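News from the Farness Repair Room

The big table is back in use

Dear friends of the repair room,

Many of you have asked when the long table will return, and I am glad to write that it is in its place again. Through the spring we worked on two small desks, and I think all of us were tired of hitting each other with our elbows. Now there is room again for a lamp, a toaster and somebody's cup of tea at the same time.

The top is wood with a strong grain, and we decided not to paint it. In our meeting at Cloltcombe some members wanted a white surface, so that small screws are easier to find. I understand this wish very well, I have lost many screws in my life. But the brown surface is kind to the eyes in the evening, and a tray solves the problem of the screws.
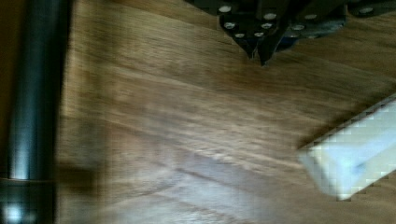 The cost of putting the table in order was 70, and it was paid from the tea money. We also bought a new bottle of oil for the wood, which you find on the shelf near the door. Please use only a little of it and wipe with a dry cloth after. If you want to work with glue, put a newspaper down first. Old scratches do not disturb us, but glue is very difficult to remove, and last year I spent a whole evening with it.

Now I come to the small plastic parts. When we emptied the drawers we found 54 pieces which nobody could name, among them clips, covers, feet of radios and pieces of rail. Please do not throw such things away too fast. A part with a groove can sometimes help to guide a small door or hold a thin panel, even when it was made for another purpose. We will lay the parts out on the table one after another in the open evenings, and whoever recognizes something may take it home. 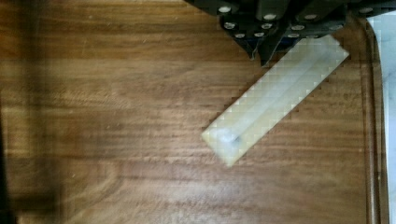
A pale plastic piece with a groove along its length, on the wooden surface.

What is still in the drawers at the end of August goes to the Herath workshop, where they have asked for plastic to practice cutting and drilling. If you need more time to look, please write to us before then.

The room is open as usual from six in the evening. Bring your broken thing, and also its screws, in a small bag if possible.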